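Vastix — Pinça manual de demonstração
Equipamentos > Manipulação > Pinças manuais

Disponibilidade: demonstração com marcação e dias abertos
Referência: 2,238
Peso da pinça com punho: 581 g
Formação incluída: 5 horas
Fabrico e assistência: Storidska, oficina de Wurbridge

A Vastix é uma pinça manual para as equipas que querem ensinar tarefas de casa a um braço robótico. A pessoa segura o punho, faz a tarefa com a sua própria mão, e o movimento fica registado para ser usado depois no treino. Não é preciso ter o braço robótico presente no local.

Muitos clientes pedem para ver o equipamento antes de decidir. Por isso fazemos dias abertos na oficina de Wurbridge, e o próximo é em 13/7/19, das dez da manhã até às quatro da tarde. Cada grupo tem no máximo 25 pessoas. A entrada é gratuita, mas pedimos inscrição com o nome da empresa.

Como se passa a visita

A manhã começa na bancada de montagem, onde Sotiris Gkikas abre uma pinça e mostra o mecanismo dos dedos, as molas e a troca das almofadas. Depois, cada visitante experimenta o punho com objectos simples: um copo, uma esponja, uma embalagem de arroz. Recomendamos começar devagar. Quem fecha a mão com muita força cansa-se depressa, e o registo fica com movimentos bruscos.

À tarde, Ifeoma Oyelaran apresenta gravações feitas em casas habitadas e responde às perguntas técnicas. Esta parte costuma ser a mais procurada, porque os visitantes querem saber como se trabalha fora da oficina — com mobília, electrodomésticos e pouco espaço para os cotovelos.
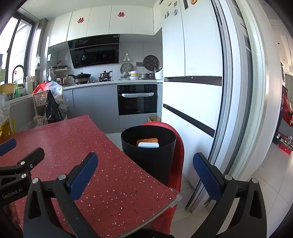
As cozinhas são o local mais pedido pelos nossos clientes, e também o que exige mais preparação. Antes de cada sessão convém combinar com a família quais armários se podem abrir e quais objectos se podem mover. O fogão fica sempre desligado durante o registo.

No fim da visita entregamos uma ficha com os preços e o prazo de entrega. O aluguer mínimo é de uma semana. Para compra, o prazo actual é Dezembro — as encomendas são tratadas por ordem de chegada.

Inscrições e visitas de grupo: Jaruwan Rungrueang, balcão de Wurbridge.
Assistência e peças: Hauwa Idahosa.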